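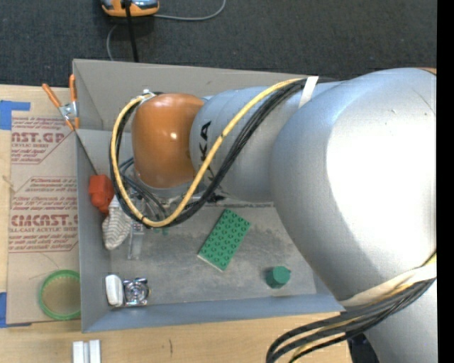 **Prorlow picking cell: the stoppage report**

Members who came to the September open day will remember the Prorlow cell being sold to us as the one that could pick from a messy bin all night without a person in the room. The stoppage report is now out, dated April 2019, and it deserves a closer read than the cover letter invites.

The short version is that the arm faulted partway through a run of 1000 picks. It had finished 636 when the wrist stopped turning and the controller threw a joint torque error. The supplier, Nurkider, puts this down to "an isolated cable event." In plain terms, a loop in the cable bundle snagged while the wrist was low in the bin, and the arm kept pulling until the torque limit tripped.

I have trouble with the word isolated. The cables on this arm run down the outside, strapped on, with a wide loop hanging under the orange wrist cover. The bin has tall walls, and a spring clamp is fixed to its rim at one corner. Every deep pick takes that loop down among the bricks and whatever else has been tossed in. Yanti Hidayat went through the fault log and found the same joint had already given a high torque warning at pick 311. The log shows it cleared and the run carried on. The report gives that one line, in an appendix.

Nurkider's fix is a shorter loop and one more strap. Maybe that does it. A shorter loop also has less slack when the wrist turns to its limit, and I could find no test of that anywhere in the report. The retest was 500 picks, all clean, which sounds fine until you notice it stops well short of where the last run failed.

There is also the matter of the torque limit, which was raised before the first run "to reduce nuisance stops." Rawat, who supplied the safety review, say the new value is still within range for a fenced cell. The Nondley site plans to run theirs with the gate open during loading.

Yanti has asked for the full log from the retest, warnings included, and for the old torque limit to be put back until we have it. Nurkider has replied to the first request only, to say it is being looked at.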